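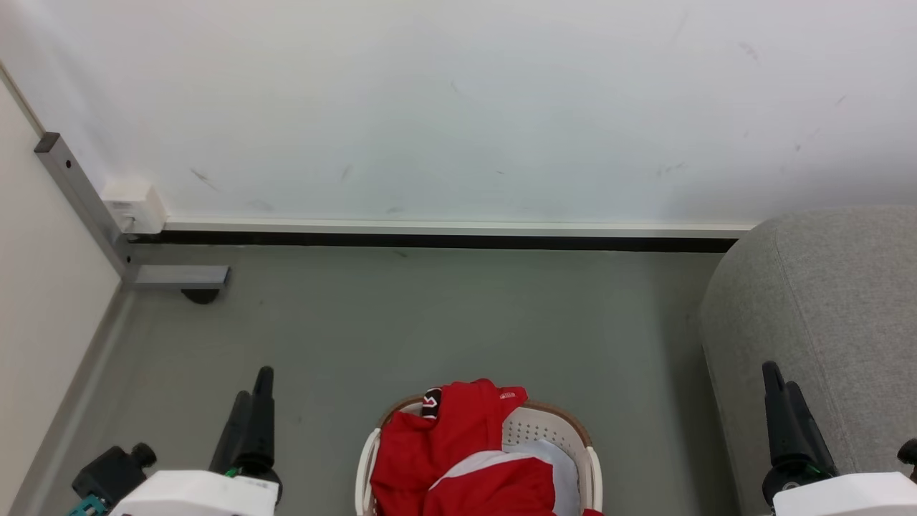
Basket by the back wall, red top in it, ottoman to the right.

December, second entry on the sorting corner. Morning, before anyone else had the kettle on.

I said last time that I didn't believe in the basket idea and I'm still not sure I do. The plan as it came down from the Ellside end was that if every soft thing in the room had one place to go, the room would stay tidy by itself. I have lived in enough shared houses to doubt that. A basket is a place where clothes wait. Whether they are waiting to be washed, folded or forgotten depends on who last walked past.

Anyway, what we have. White plastic basket with a brownish rim, holes in the sides, the sort you can get anywhere. Grey ottoman. A stretch of wall with the black and white skirting along the bottom. I had wanted the basket on a shelf or a stool so that you don't bend double every time, but the drawing says floor, so floor. My back gets a line in the notes every week and I'd like somebody to add them up one day.

The scuffs on the wall are still there. I went at one of them with a damp cloth and washing-up liquid on an earlier day and it made no difference I could see, and I'm not spending another afternoon on it. If Mornov want the wall clean for their visit they can bring paint.

On the clothes themselves. We keep the working pile at 17 items, and I maintain that's too many for one basket and too few to tell us anything. The thick things fill it up straight away. The red top is the worst of them. It has a panel across it in white and grey, and it won't lie flat for me whichever way I fold it: sleeves in first, sleeves last, in thirds, rolled. Rolled is the least bad. It came undone again while I was writing the label. I've seen the folding sheet from Grundale which claims any sports top goes down to a neat square in 8 seconds. I would like to meet the sports top they used.

Things I tried on the red one, so that nobody repeats them:

Folded on the ottoman. Soft surface, the bottom layer drags, the fold comes out crooked. Quick, though.

Folded on the floor. Better edges. Picks up every speck going. The floor wants sweeping more than once a day if we're going to put clean things on it, and I don't believe anyone will do that after the first week.

Folded in the air against my chest, the way my mother did it. Best result of the lot and no use to anyone as a written method.

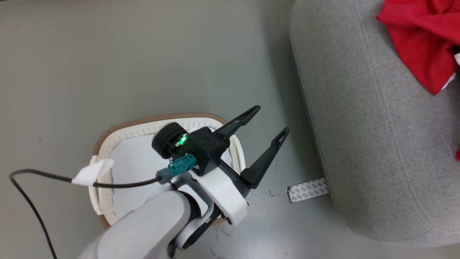 White piece in the basket, red draped over the corner of the ottoman.

The draping is the other thing I wanted to get down. Whatever the rule says, people put clothes over furniture. You give them a basket on the floor and a cushion at knee height and the cushion wins. I do it myself. I'd go as far as saying the ottoman is the real sorting surface in this corner and the basket is where things end up when the ottoman is wanted for sitting on. The Ait Brahim layout had a rail along the wall for exactly this and it was dropped for reasons I never saw written down. I'd bring it back. A short one would do.

Someone will answer that draping is untidy. Fine. But a top over a corner can be seen, and you can tell at once what it is. At the bottom of a basket it's a lump of red, and you have to pull everything out to find out whether it's the one you're after.

Whites. The suggestion is to run the basket as whites only, with colours kept on the ottoman till the next round. I'm for trying it and I expect it to last until lunch. The trouble is the mixed ones. Is the red top with the pale panel a colour or a white? I say colour. I was told, with a straight face, that it depends on the percentage. I am not measuring a percentage on a sports top.

Weight: I put the limit for the basket at 625 g of dry clothing per load for the time being. Above that it gets awkward to reach the bottom layer and you end up tipping the lot out. The thin white things alone come to 360 g together, so the limit leaves room for one heavy item and not two. I know that sounds mean. Try it with two and then come and argue.

Position of the basket: still not settled. Close to the ottoman is handy for dropping things in, but then you're forever catching the rim with your foot when you stand up. Further out is safer for shins and people miss it when they throw. And they do throw, whatever they tell you.

To do:
Sweep before the first round. Properly, into the corner.
Get a second basket, any colour that isn't white, so the two can be told apart at a glance.
Ask Ellside again about the rail.
Write up the rolled method for the red top with the arms the right way round this time, my last sketch had them backwards.
Find the other lint roller.

Will give the whites-only rule a full day before I say anything more about it.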